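Home Forums Accessories and Care New Posts Search Log In

Fabric-covered glasses cases: storage and cleaning

Thread opened by E_Carretero
18 November 2023

Good morning to all members. I am responsible for the lost property and loan desk at the Trestley reading rooms, where we keep reading glasses for visitors who have left their own at home. In July we replaced our hard plastic cases with soft fabric-covered ones, ordered through Nukside. The order was for 500 cases and came to 2,995 before tax.

I would like advice on two points. The first is whether a woven covering can be cleaned without damage to the shape. The second is whether the cases should be stored with the glasses inside or apart from them. Our present written procedure calls for them to be stored together, and one of my colleagues has objected to it.

The coverings differ from case to case. The plaid ones are kept for the front desk, and they are handled more than any others.
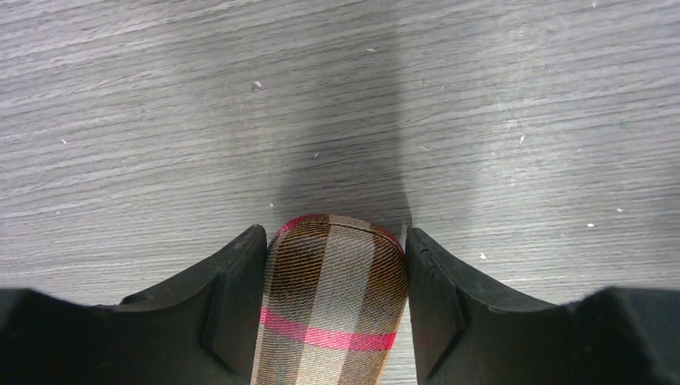
Reply from I_Alcaraz

Mr. Carretero, thank you for the clear statement of the question. I managed a similar desk at Montes for 14 years and can speak to the first point.

Woven coverings should not be soaked. The covering is normally glued to whatever lies beneath it, and once the glue lets go the fabric will wrinkle along the seam and will not lie flat again. Our rule was a dry brush once a month, worked along the ribs of the weave and never across them. Marks were treated with a cloth dampened in plain water with one drop of dish soap, and the case was then left open on a counter overnight.

We did not permit hair dryers or radiators.

On the second point I support your current procedure. A case with glasses in it keeps its shape. An empty soft case at the bottom of a drawer will be flattened by the end of the season.

Reply from P_Ortuno

I must respectfully disagree with the previous reply on storage. The glasses should be kept apart, at least where the case is of the narrow kind that tapers toward one end. Staff push the frames in from whichever side is nearest, and a rim or part of a lens is left out at the edge. The case is then placed on a table, the glasses rub against the surface, and the lens is scratched. I have returned a good many pairs to the supplier for that reason, and the supplier has declined every claim.

A further difficulty is that visitors assume a case with a bit of frame showing is in use by someone else, and they leave it where it is. A tan case with a pinkish-red stripe across the middle and red glasses beside it will sit on a gray table until closing time.
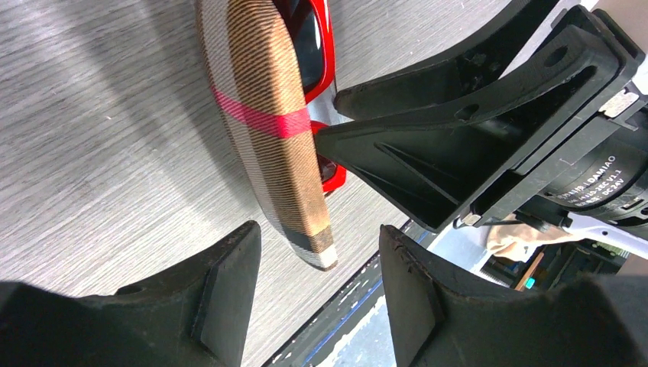

For that reason our desk adopted a tray with divided sections. Glasses go in the tray, lenses up, and the empty cases stand on end in a box next to it. The pair is put together only at the moment of loan, in front of the visitor, who can then confirm the condition of the lenses.

Reply from I_Alcaraz

I accept the point about scratches. I do not accept that it is caused by storing the two together. It is caused by poor insertion, and staff can be instructed. At Montes we required that frames be folded, left arm first, and inserted with the lenses facing the softer wall of the case. Any case that would not take the frame completely was withdrawn from that pair and given a smaller one.

Reply from C_Chuensuk

May I ask whether the members above label their cases? We use Fotlow tags tied to the case, and the string has begun to pull at the weave. I count 20 cases with loose threads on the last inspection sheet.

Reply from P_Ortuno

We place a numbered card inside the case. Nothing should be tied or pinned to a woven covering. A loose thread should be trimmed with small scissors and must not be pulled.

Reply from E_Carretero

I am grateful for these replies. We will adopt the monthly brushing and will remove anything tied to the cases. On storage, I propose to use the divided tray at the front desk and to keep glasses and cases together in the back room, where only staff handle them.

Reply from E_Salcedo (moderator)

The thread will remain open. Members with experience of ribbed or plaid coverings are invited to state how long their cases have been in service when they reply. Questions about lens cleaning belong in the Optical Care section and will be moved there.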